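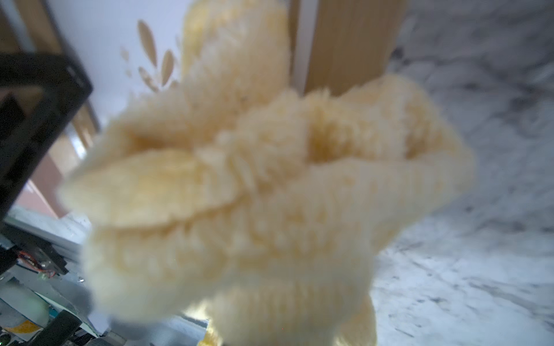 CLEVVILLE - The furnished apartments on the upper floors of the old Galtgate building opened for viewing in August, and the landlord would like renters to know they have been "botanically styled." The styling adds $67 a month to the rent.

What does $67 buy? In the unit shown to visitors, mostly leaves. There is a tan leaf pattern on a white wall and a framed print of tan and golden-brown leaves by a wall with a marble pattern. There is also something soft, shaggy and cream-colored that the rental agent called "a comfort accent" and that two visitors took for a stuffed toy.

The look is the work of Polla, a local staging firm that until last year mostly dressed houses for sale. Under its deal with the building's owner, Gashaw Residential, Polla is paid $3000 for each apartment it fits out. Gashaw has 14 of them ready and says more will follow if the first ones rent quickly.

The company's brochure says tenants who live with images of nature "settle sooner and stay longer." Asked where that came from, a Gashaw spokesman first pointed to the brochure's back page, which lists paint colors. He later said the line reflected "feedback from the design side." He did not say how many tenants had been asked, and the styled units had no tenants at the time the brochure was printed.

Nélida Tapia, who rents an unstyled one-bedroom two floors down, went up to see what she was missing.

"It's nice. I'm not going to say it's ugly," Tapia said. "But I have a plant. It was on sale at the grocery store and it's a real one."

Tapia said she would sooner see the money go to the hallway lights, which she reported in the spring. Gashaw said the lights are on its list.

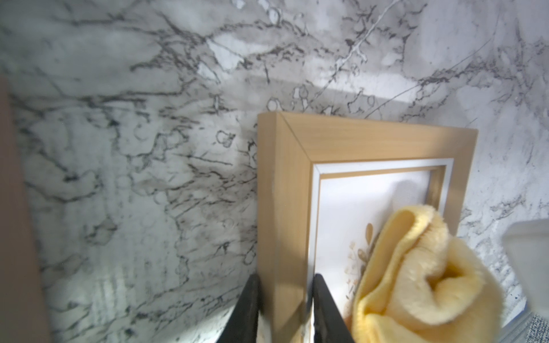 A framed leaf print with a white mat, in the styled unit at Galtgate.

The print is a fair sample of the style. It sits in a light wood frame with a neat mitered corner, and the leaves are thin, pale and beige. The wall is harder to judge. The brochure refers to "marble moments," a phrase that commits the company to very little. Asked whether the gray-veined surface was stone or something printed to look like it, the agent said it was "a marble finish" and moved the tour along. Gashaw did not answer the same question by email.

Renters may care more about the fine print in the lease. Under a two-page addendum, the styling items stay the property of the landlord, can't be moved from one room to another and must be in "presentation condition" when a tenant leaves. Anyone who peels off a wall decoration or stains a soft item can be billed for it. The addendum gives no price list.

There is also no way to opt out. A tenant who would like the same apartment with bare walls still pays the extra charge for the full 12 months of the lease, though Polla will store the pieces on request. The storage fee is separate.

Polla defended the arrangement, saying in a written statement that hanging pictures and choosing soft furnishings is work many newcomers don't have time for, and that its pieces are picked to go together. That may well be true. Over a full lease, though, the charge comes to $804, and a renter gets to keep none of it.

Gashaw would not say how many of the apartments had been taken. The agent said interest was strong. During a one-hour afternoon viewing, four people came through, and one of them was Tapia.

Viewings continue through the end of the month. Unstyled units in the building have a waiting list, according to the leasing office.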